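Wedell Growers Market opens autumn season with water chestnut weekend 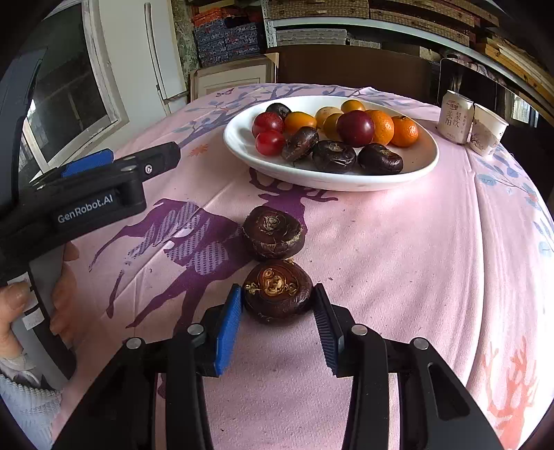
Fresh water chestnuts will be sold at the Wedell Growers Market for the first time this autumn, with the opening weekend built around a crop most local shoppers know only from a tin. The Gomau growing group, which supplies the market from its ponds outside McIver, has set aside the bulk of its first full harvest for sale to the public. Stallholders will also put together mixed plates for sharing at home, with the dark brown corms served alongside plums, tangerines and other fruit on a white oval plate. The market wants people to see water chestnuts as something to peel and eat at the table, in the same way they would eat a piece of fruit.

The season opens at the Wedell hall and runs every weekend until the end of September. Entry is free. Stalls trade from 8 am until 1 pm, or until sold out.

Gomau planted its first pond three years ago and lost most of that crop to a late frost and a family of ducks. The group has since moved to lined ponds with netting, and this year it expects to lift 844 kilograms. All of it is dug by hand once the tops have died back.

"People ask us if they taste like the ones in the tin, and the short answer is no," said Ruairi Cowie, market manager. "A fresh one is sweet and crisp, a bit like a cross between an apple and a coconut. You peel it with a small knife and eat it raw. My kids go through a bag in the car on the way home."

Cowie said the market had been looking for a line to carry it through the cooler months, when berry and tomato growers pack up and the number of stalls drops.

"We had a few slow years in winter and we lost regulars to the supermarket. If people come down for something they can't buy at the shops, they will usually pick up their eggs and greens as well."

Water chestnuts will be sold loose, unwashed, in 500-gram and one-kilogram paper bags. Shoppers are asked to choose corms that feel hard all over and to leave any with soft spots. At home they should be kept unpeeled in the fridge and scrubbed well under the tap before peeling. Once peeled they can be held in a container of cold water for a day or two, with the water changed daily. Growers advise against storing them in a sealed plastic bag.

Peeling demonstrations will be held on the opening weekend at 9 am and 11 am at the long bench near the side door. Each session takes 30 people. No booking is needed. A recipe sheet will be handed out on the day and covers a stir-fry with snow peas, a pork and water chestnut dumpling filling, and a cold fruit plate with tangerine and plum. Children are welcome, though knives will be handled by adults only.

Fruit for the opening weekend comes from orchards in the McIver district. Plums are near the end of their run and quantities will be limited. Early tangerines should be available for several weeks.

The market has received a grant of $3,000 from the Bonder Community Fund towards the cost of the demonstration bench, a portable sink and new signage. The sink will stay at the hall and can be borrowed by other groups that use the building.

Wedell Growers Market began with six stalls in the hall car park and now has 243 paid-up members. Members receive early entry from 7.30 am and a discount on produce boxes. Membership forms are available at the front table. Growers who would like a stall for the second half of the season should speak to the manager on a market day, as spaces inside the hall are nearly all taken.

Parking is available on the oval side of the hall. The front car park is reserved for stallholders and people with a mobility permit. Dogs are welcome outside on a lead but can't be brought into the hall. Most stalls take cards, but a few of the smaller ones are cash only and there is no ATM on site.

Released March 6, 2021

Media contact: Ruairi Cowie, Market Manager, Wedell Growers Market. Interviews with growers and visits to the Gomau ponds can be arranged on weekday mornings.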